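Pre-session inspection, teaching cell 2 (bin station)
October round. Walked by Jad Jaber, comments by me (Joelle Smadi). Copy to Elias Awad.

Covers hand guiding and remote control. Items marked OPEN block teaching until Elias signs them off. Items marked COMMENT don't block anything, but I would like them read this time.

## A. Before anyone touches the arm

- [x] Emergency stop on the table pressed, released, reset. Works.
- [x] Emergency stop on the remote station, same test. Works.
- [ ] Enabling switch tested at all three positions. **OPEN.** Jad tested released and halfway. He did not test the full squeeze. The sheet says three positions, and "it always works" is not a test result.
- [x] Speed limit for hand guiding set and read back from the controller.
- [x] Tool weight entered correctly. COMMENT: the value was right, but the change log has no name next to it. If the weight is wrong the arm drifts when you let go of it, so I want to know who typed it.

## B. Bin and table

- [x] Clamps tight, checked by hand.
- [x] Cable and hose run followed from the arm to the tool, no rubbing found. COMMENT: checked with the arm parked. I don't put much faith in that. Cables behave when nothing is moving. Run it to the far corners of the bin and look again.
- [x] Start layout of the blocks agreed before recording.
- [ ] Bin floor and walls looked over for sharp edges. **OPEN.** Ticked and then unticked, with no note.

Elie Saliba's position is that the wear inside the bin is cosmetic. It may be. But fingers that scrape a wall during teaching will scrape it again during playback, and the program we get from Flisance has no idea which part of a demonstration was a mistake.
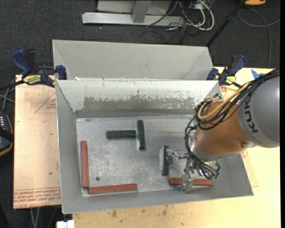
Do we need a second person at the stop button when the teaching is done remotely?

Every time, for the full session. The operator is looking at a screen and has a delay to deal with, and the second person has to be someone who isn't also logging the takes.

## C. During teaching

- [x] One person guides, one watches. Names on the sheet.
- [x] Hands stay on the guide handle and off the fingers. COMMENT: Imad Kassab was reminded twice. He says he can feel the grip better with a hand on the finger. I believe him, and the answer is still no.
- [x] Bad takes marked bad at the time they happen.
- [ ] Remote link drop test: pull the link, arm must stop. **OPEN.** Done once, with the arm standing still. An arm that isn't moving will pass any stop test you like. Repeat it at teaching speed.

## D. Records

- [x] Takes on disk match takes in the log: 1,106 in total.
- [ ] Bad takes removed from the training set. **OPEN.** The log has 17 marked bad. I find that hard to accept. Nearly 501 of these were done over the remote link by people who were new to it, and I sat in on enough of those to have my own opinion.
- [x] Backup copied to the Fletard drive.

COMMENT on the Visser report: it says the arm "learned" the corner pick. What I saw was the arm repeating it from the layout it was shown. Move a block and show me again before that word goes into anything we send out.

## E. Sign-off

Four items open. Hand guiding may start when the enabling switch and bin edge items are closed. Remote sessions wait for the link test as well. The training set is not to be handed over to Zusa until Elie and I have gone through the takes together - by watching them, please, and not by sorting the spreadsheet.

Jad to retest and initial each line separately. One signature down the whole column will be sent back.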